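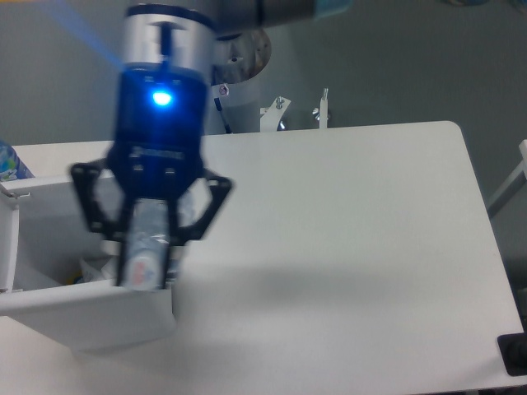
Luana Bragança looks after one cell at Sarico, a bottle-sorting table the staff call Emham, and she starts with the fingers.

"People want to go straight to the software," she says. "I look at the linkage first. If there's play in it, the grip is off and you can spend a whole morning changing numbers for nothing."

Her check takes 10 minutes. She opens and closes the gripper by hand command, wipes the inside of both fingers, and feels each pivot for grit. Soda residue is the usual trouble. Drink bottles come in with a little left in the bottom, and it dries on the pads.

Grip force was the hard part of the setup. Thin bottles crumple, and once they do, they no longer have the width the program expects. Bragança ended up closing slowly until the motor current rises, then holding there.

"It's a soft grip. We drop one now and then. I'd take that over a bottle squashed flat and stuck between the fingers."

The white bin has to go back in the same spot after it's emptied. When it moved 8 millimeters in May, the arm kept touching the rim on the way down, and it took two shifts to find out why. She now checks the bin position before every start, along with the bolts on the table brackets.

The cable gets a look every 30 days. She replaced it once, after it had been rubbing at the arm base.

"I had a spare from Kamel in the drawer," she says. "Ordering the next one is on my list for this afternoon."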